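November 2018

Finally home from the terminal job and too awake to sleep, so I'm writing it all down while it's fresh. We have air in Pier C! Real, balanced, quiet air, coming out of the ceiling at the temperature it's supposed to, and I stood under the last diffuser like a kid under a sprinkler.

I should go back a bit. When I wrote in September we were still arguing over the plant room drawings, and the chilled water pipes were on the wrong side of a wall that had already been painted. I was pretty gloomy then (I just reread it, oh dear). The Skadex people wanted to shift the pumps, the builders wanted us to shift everything except the pumps, and I was eating crackers in a rental car and wondering why I hadn't gone into something simple like roofing.

Well, the pumps stayed. The pipes went up and over, with two extra bends I didn't love on paper, and I worried about the pressure drop for weeks. Jarosław Piątek ran the numbers again and told me to stop worrying, and then he ran them a third time because I obviously hadn't stopped. He was right. We had enough head on the pumps to spare, and I bought him dinner.

Things I want to remember from this stretch:

1. The flushing. We flushed the whole loop before letting a single control valve see water, and I'm so glad we held out for it. The strainers came out full of black grit and little curls of steel from the pipe cutting. If that had gone into the valves we'd have been up ladders until spring. Everybody was impatient and wanted to skip straight to the fun part, and I was too, but I love a clean strainer now. I could frame one.

2. The first start. Kalinowski sent the whole crew over for it, and they all crammed into the plant room even though only two of them had anything to do. The first pump came up on its drive so smoothly that I had to put my hand on the casing to be sure. Then the second. Then we waited for the far end of the pier to show flow, and waited, and somebody had left an isolation valve shut behind a ceiling panel. Twenty minutes of walking and one quarter turn of a lever! After that the numbers climbed on the screen one after another and I may have yelled.

3. The restrooms by the gates. I had these down as the boring part and they ended up being one of my favorites. Extract air is such a humble thing, but get it wrong and the whole hall knows about it. We kept them slightly negative against the concourse, checked it with smoke at every door, and watched the smoke slide in under the gap exactly the way it should. Beautiful.

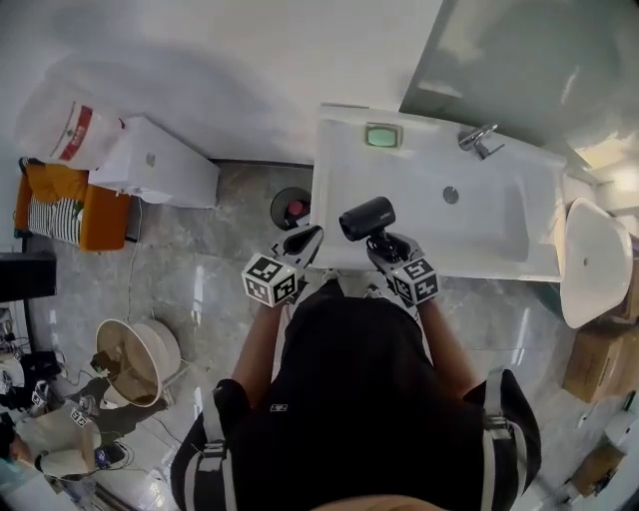 4. The balancing. This took the longest and I enjoyed it the most, which surprised everyone but me. The new valves hold their flow by themselves when the pressure moves around, so you set one, go on to the next, and when you come back the first hasn't wandered off. On my old jobs you'd fix the far end and ruin the near end and go around in circles until you hated the building. I had 60 valves on my share of the list and only went back to 3 of them. One had a tag swapped with its neighbor, one had a loose plug on the actuator, and one was plain my own typing.

5. The night test. We needed a full load and an empty pier can't give you one, so Drillusetti lent us electric heaters and we lined them up along the seating and let them run. A hall that size with no passengers and all those heaters humming away is a very strange place. It got stuffy fast. Then the cooling opened up, and I walked from one end to the other with my little meter and the readings hardly moved. The meter said what the screen said, too. I wrote it all down in the green notebook and then took a picture of the page in case I lost the notebook.

The only real trouble was the noise above the coffee stand. It was a kind of low flutter you could hear from 100 feet off, and it had me crawling around above the ceiling for most of a shift. I was sure it was the fan. Jarosław was sure it was the duct. It was a damper blade that hadn't been tightened, and it took one wrench and one minute. We were both wrong and both delighted.

I also got to try Plorker properly, the logging software, after months of hearing about it. I was ready to be grumpy. But it draws the supply and return temperatures as they go, room by room, and you can see a wall of sunlight move down the west side in the afternoon and the valves opening up ahead of it, one bay at a time. I sat on an upturned bucket and watched it for far too long. I want it at home for my own radiators, which is ridiculous, as I have four.

Still to do: the tags on the roof units, the last of the insulation on the return header, and the training for the airport's own people, who have to live with all this after we leave. I want to do that part well. They asked good questions on the walk-through, especially about what happens when a sensor fails, and I promised them a proper answer with drawings.

Boots are drying by the door. I need new laces, and I have to call Jarosław about the header before he orders the wrong thickness.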